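Can a Robot Do Your Chores Yet?

13th April
By Zeeshan Bangash

Some robots can already do one chore well. A robot vacuum can clean a floor while you are at school. A dishwasher is a kind of machine helper too, but somebody still has to load it.

What about a robot that does all the jobs? Could it set the table, fold your socks and put away the groceries? The short answer is no, not yet. The longer answer has a lot to do with hands.

Think about picking up a packet from a table. You look at it, reach out and close your fingers. Your skin tells you if the packet is slipping, and you squeeze a bit harder. You do all this in a moment - and you can talk to a friend at the same time.

A robot has to work out each part. Where does the packet start and end? Which way is it pointing? Is it stiff like a book or floppy like a bag of rice? If the robot squeezes too hard, it might crush what is inside. If it squeezes too softly, the packet drops.
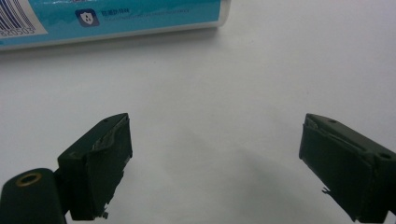 Two gripper fingers with a teal-blue packet on the table beyond them. The pads on the fingers are the part that touches things.

Many grippers have only two fingers. You can test how hard that is. Use just your thumb and one finger to pick up a pencil, then a sock, then a sheet of paper lying flat on a table. The paper is the tricky one. Its edge is too thin to grab, so you probably slid it to the side of the table first. You worked that out by yourself. A robot has to learn it.

Pads help a gripper hold on, a bit like the soles of your sneakers. Pads can also wear out. When they do, a person has to change them.

How do robots learn chores? One way is for people to show them. A person holds a gripper in their hand, with a camera on it, and does the job again and again. A computer studies the recordings and looks for patterns. It may take a great many tries to learn one small job.

Shops and warehouses are a little easier than homes. In a warehouse, boxes can be kept in the same spots. At home, things move. Your shoes might be by the door today and under the bed tomorrow. There may be a dog asleep on the laundry.

So robots can do some chores, in some places, with people nearby to help. For now, you will still have to put away your own socks.

Try it: Put on thick mittens and unpack a bag of groceries. Which things were hardest to hold?

More to read
How Does a Robot Vacuum Find the Wall?
Inside the Dirdale Warehouse
Why Is Folding a Towel So Hard?
27 Words About Machines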